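The Bottle Run: a small gallery of a fault

December 2021
Posted by the Genar bench

Regular visitors will remember the May gallery, in which our two-armed sorting cell cleared a heap of empties into a bin and everybody was very pleased with themselves. We have had fewer reasons to be pleased since. The cell, known in the workshop as Florneo after the label on the crate it came in, developed a habit of letting go of things early. Only the right arm did it, and only on the way to the bin.

The job couldn't be simpler. Bottles and cans go on the table, the arms pick them up, and the bin gets fuller. Over 3,290 picks the right gripper opened of its own accord 207 times. Most of those ended with a bottle back on the table and a loud plasticky clonk. A few bounced off the rail, and one got as far as the kettle.

We blamed the bottles first, naturally. Then we blamed the liner, the lighting and the software, in that order, and the software people at Caron blamed us. They were right, annoyingly. The fault was a crimp in the right gripper's supply lead, which lost contact for an instant whenever the arm was raised and turned inwards. The gripper's controller would restart, and the first thing it does on restarting is open its jaws to find out where they are.

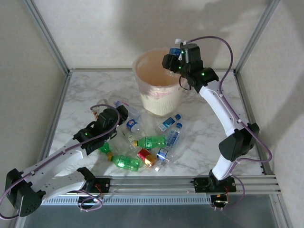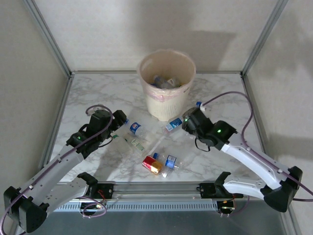 Right arm with a clear, blue-labelled bottle in its jaws, in both pictures. Green lights on both grippers, for what they're worth.

Those green lights deserve a word. They mean the gripper has power now. They say nothing at all about whether it had power a moment ago, and we spent most of a week looking at them and feeling reassured.

The lead has been remade with a proper strain relief and a bit more slack at the wrist. The controller now holds its last position after a restart and waits to be told otherwise, and any dip in the supply goes into the log. We ran 80 picks with the old lead put back on purpose, to check that the log caught it, and then 40 more with the new one, which passed without a clonk.

On the safety side, an empty bottle landing on a table is a nuisance. The same gripper is down to go on the Jellodov job, where it will be carrying glass, so the restart change has gone into that build as well. The front guard stays shut during runs, including for whoever wants to rescue a bottle.

The kettle has been moved.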